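Comment > Household and Storage > Essays

The Case for the Perforated Bin

By Pei-shan Mak
January 9, 1999
Comments (6)

The storage of household goods is seldom treated as a subject deserving of serious opinion. Institutions that advise residents on fire doors, heating and damp will often leave the matter of containers entirely to chance. It is the view of this writer that they are mistaken, and that the plain plastic bin with holes in its sides and floor ought to be the standard article issued in shared accommodation.

At Wistwood, where the residents' handbook was revised last April, the section on cupboards had for many years recommended lidded boxes with solid walls. The reasoning was that such boxes keep out dust. So they do. They also keep in whatever moisture was present when the lid was closed, and a gym towel or a bag of potatoes put away in a solid box on the first day of a holiday is not a pleasant thing to meet on the last. The revised handbook permits lidded boxes for paper and bedding and recommends open, perforated bins for nearly everything else. 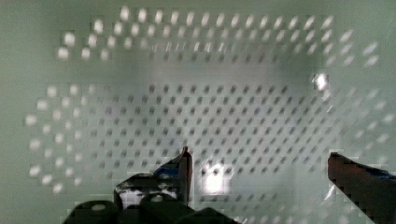 The objection most often raised is that small items fall through. This depends wholly on the size of the holes, and a purchaser who takes a pencil to the shop may settle the question in a moment. Where the holes are small, pegs, sponges, brushes and children's bricks will stay where they are put. Pins, beads and loose screws belong in a jar in any case, and no reasonable policy on bins should be written around them.

A second objection concerns cleaning. My colleague Cường Bạch, whose paper on shared kitchens was circulated to members in the autumn, holds that every hole is a place for dirt to settle, and that a smooth wall may be wiped in a single pass. The point is fairly made. It must be set against the fact that a perforated bin can be rinsed under a tap and left to drain without being turned over, and that crumbs and grit tend to leave it of their own accord. A sheet of newspaper on the shelf beneath will deal with these. I would accept his argument for flour and sugar, and for little besides.

There remains the matter of colour. Dark bins are popular because they do not show marks. For that very reason they should be avoided in any cupboard used by more than one household. A pale, translucent plastic admits some light, and a person looking for the one remaining clothes peg will find it sooner. Marks, when they come, are seen and can be dealt with.

Members have asked whether the cost can be justified. The Irnura estate, which has 800 dwellings, replaced its laundry room boxes over two winters and met the expense from the ordinary furnishings budget. Prorkeck has preferred to let residents supply their own, with the result that its shelves hold bins of every height and none of them stack. Uniformity has a value here that is easily overlooked until one attempts to lift down the lowest of the pile.

It is therefore proposed that the model handbook adopt the Wistwood wording without amendment, and that existing solid boxes be retained until they crack. Comments from members on the question of handles, which the present wording does not address, would be welcome before the text is settled.

Shared 1112 times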